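NOTA DE PRENSA

Sesero abre al público su guía de desmontaje para ordenadores de sobremesa

El documento, preparado dentro del proyecto Saltus, explica pieza por pieza cómo se recupera una torre de oficina retirada

Botha, julio de 2020

Sesero, empresa dedicada a la recuperación de equipos informáticos de oficina, publica este mes la primera edición de su guía de desmontaje para ordenadores de sobremesa. La guía se puede descargar sin coste y está dirigida a talleres pequeños, a centros de formación profesional y a los servicios técnicos municipales que reciben ordenadores usados y no siempre tienen un procedimiento escrito para trabajar con ellos.

El texto es el resultado de la primera fase de Saltus, el proyecto que Sesero desarrolla en su nave de Botha junto con la empresa Fistton, proveedora de mobiliario y de accesorios para taller. Durante esta fase se han revisado 505 torres procedentes de oficinas, en su mayoría de formato grande, con carcasa metálica y con el interior accesible por un solo panel lateral. De ellas, unas 200 han vuelto al uso después de una limpieza y del cambio de uno o varios componentes. Las demás se han aprovechado como fuente de piezas.

La elección de la torre grande como punto de partida se explica por su presencia. Es un equipo que muchas administraciones compraron en cantidades importantes y que ahora sale de los despachos casi al mismo tiempo. También es un equipo agradecido para quien aprende: hay espacio entre los componentes, las fijaciones son visibles y una buena parte de ellas se suelta sin herramienta.

Primero la posición, después el destornillador

La guía dedica su primer capítulo a la colocación del equipo. La torre se trabaja acostada, con el lado del panel hacia arriba, sobre una mesa metálica estable. Con el panel retirado, el interior queda a la vista y el técnico puede reconocer las zonas antes de tocar ninguna: la placa base, la fuente de alimentación, la jaula de los discos y el espacio de las tarjetas de expansión.

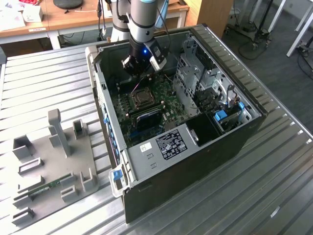
Este reconocimiento previo ocupa en la guía una página entera y Sesero ha querido mantenerlo así, aunque en las pruebas algunos lectores con experiencia lo encontraron largo. Se pide anotar el recorrido de los cables finos que van a la placa, la orientación de los conectores y la presencia de piezas que ya faltan. Muchas torres llegan sin disco o con una bahía vacía, y conviene dejar constancia en la ficha de entrada antes de que el equipo cambie de puesto.

El segundo capítulo trata del color de los plásticos. En varios modelos de oficina, el fabricante usa un tono azul para los elementos que se pueden accionar con los dedos: palancas, pestañas de la jaula de discos, pinzas de las ranuras. La guía recomienda buscar estos elementos antes de coger el destornillador, y advierte que un plástico con años de servicio puede romperse si se fuerza en frío. No todos los fabricantes siguen la misma costumbre. Para los modelos que no la siguen, se incluye una tabla aparte.

La memoria, el disipador y el zócalo

La parte central está dedicada a la placa base. El orden que propone Sesero es el siguiente: se retiran los módulos de memoria, se sueltan las tarjetas de expansión si las hay, se desmonta el disipador y, por último, se decide si el procesador se queda en su sitio o se extrae. En el taller de Botha se ha trabajado también con el orden contrario, con el disipador en primer lugar, y el resultado fue correcto en la mayor parte de los equipos. Se ha preferido el primero por una cuestión práctica — los módulos de memoria son ligeros, se dañan con facilidad y están mejor fuera cuando se maneja una pieza pesada al lado.

Sobre el zócalo del procesador, la guía es estricta. Una vez quitado el disipador, no se apoya nada encima del marco de retención, y los restos de pasta térmica se limpian con un paño que no suelte fibras. Si la placa va a esperar más de una jornada, se cubre.

Respecto a la memoria, se describe la extracción por los dos extremos del módulo, abriendo las pestañas de la ranura y levantando en vertical. Los módulos retirados van a un soporte con ranuras, de plástico, situado al lado de la torre. Fistton ha contribuido a definir las medidas de las bandejas que aparecen en los planos del anexo, con soportes elevados de alturas distintas, para que cada tipo de pieza tenga un lugar propio y no se mezcle con la siguiente.

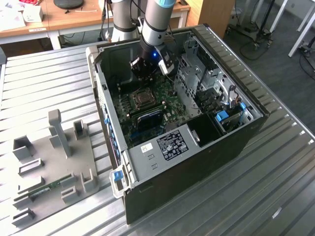
Interior de una torre de oficina sin el panel lateral, con la fuente de alimentación abajo y la jaula de discos a la derecha.

La fuente de alimentación se trata en un capítulo separado. La guía no contempla abrirla en ningún caso. El técnico lee la etiqueta de características, la copia en la ficha y comprueba que la potencia y las conexiones corresponden con el uso que se quiere dar al equipo. Si la fuente no pasa la prueba de carga, se sustituye completa y la antigua se entrega a un gestor autorizado.

Numeración de los componentes

Una parte que ha pedido mucho trabajo, y que quizá se ve poco, es el sistema de numeración. Sesero propone poner un adhesivo blanco pequeño con un número corto, colocado de manera que no tape la información del fabricante. El número no contiene ningún código. Solo remite a una línea del registro, donde están la procedencia, la fecha de entrada y el estado.

En la fase inicial de Saltus se probaron etiquetas más completas, con letras para el tipo de pieza y para la oficina de origen. Eran difíciles de leer dentro de la carcasa y producían errores al copiarlas. El número corto ha dado menos problemas. Los talleres que ya tienen un sistema propio pueden conservarlo, y el anexo explica cómo adaptar el registro a códigos más largos.

El registro se ofrece como hoja de cálculo y también como cuaderno para imprimir. Las columnas son las mismas en los dos formatos. Se ha dejado una columna libre para observaciones, que en la experiencia de Botha resultó ser la más consultada cuando un equipo volvía a la mesa después de varias semanas. 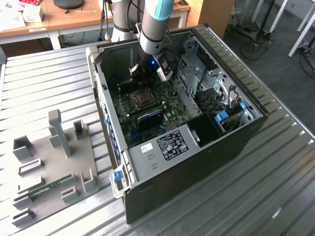 Página 2 de 3

Un puesto de trabajo sencillo

La guía describe además un puesto de trabajo de referencia. Está formado por una mesa de superficie metálica con ranuras, en la que se pueden fijar soportes y bandejas, y una zona a la izquierda de la torre reservada para las piezas retiradas. Quien trabaja con la mano izquierda puede invertir la disposición, y los planos se entregan en las dos versiones.

El papeleo se hace en una mesa distinta. Es una recomendación menor, pero Sesero insiste en ella: las fichas, los albaranes y las cajas pequeñas no deben compartir superficie con una placa base desnuda. La iluminación viene de arriba y debe llegar hasta el fondo de la carcasa sin sombras fuertes. Para la electricidad estática se pide la protección habitual, conectada a tierra, y una comprobación al comenzar cada turno.

El coste del puesto no se indica en la guía, porque depende mucho de lo que cada taller ya posee. Sesero facilitará una lista de materiales a los centros que la pidan, con alternativas de segunda mano donde es razonable.

Próximos pasos de Saltus

La segunda fase del proyecto tiene previsto incorporar 300 equipos más, esta vez con una presencia mayor de torres compactas. En ellas el espacio es reducido y el orden de desmontaje cambia de manera notable, ya que la jaula de discos suele cubrir una parte de la placa y hay que retirarla antes. Los procedimientos para este formato se publicarán como suplemento y no modificarán la numeración de los capítulos actuales.

Sesero estudia igualmente una edición en otros idiomas. El vocabulario de los componentes varía bastante de un país a otro, incluso dentro del español, y por esta razón la primera edición lleva al final un glosario con los nombres más frecuentes de cada pieza. La empresa agradecerá que los lectores comuniquen las denominaciones que faltan.

Los centros de formación que deseen utilizar la guía en sus clases pueden reproducirla íntegra, con mención de la procedencia. Para extractos o adaptaciones se solicita un aviso previo por escrito.

Sobre Sesero

Sesero recupera ordenadores de sobremesa y monitores procedentes de oficinas, y los prepara para un segundo uso. Su taller está situado en Botha, donde se realizan la recepción, la revisión y el desmontaje de los equipos.

Sobre Fistton

Fistton suministra mesas, bandejas y soportes para talleres de electrónica. Participa en el proyecto Saltus desde su inicio.

Información para los medios

Las fotografías que acompañan esta nota pueden publicarse con la mención «Sesero / Saltus». El departamento de comunicación de Sesero envía a petición la guía completa en formato electrónico y los planos del puesto de trabajo.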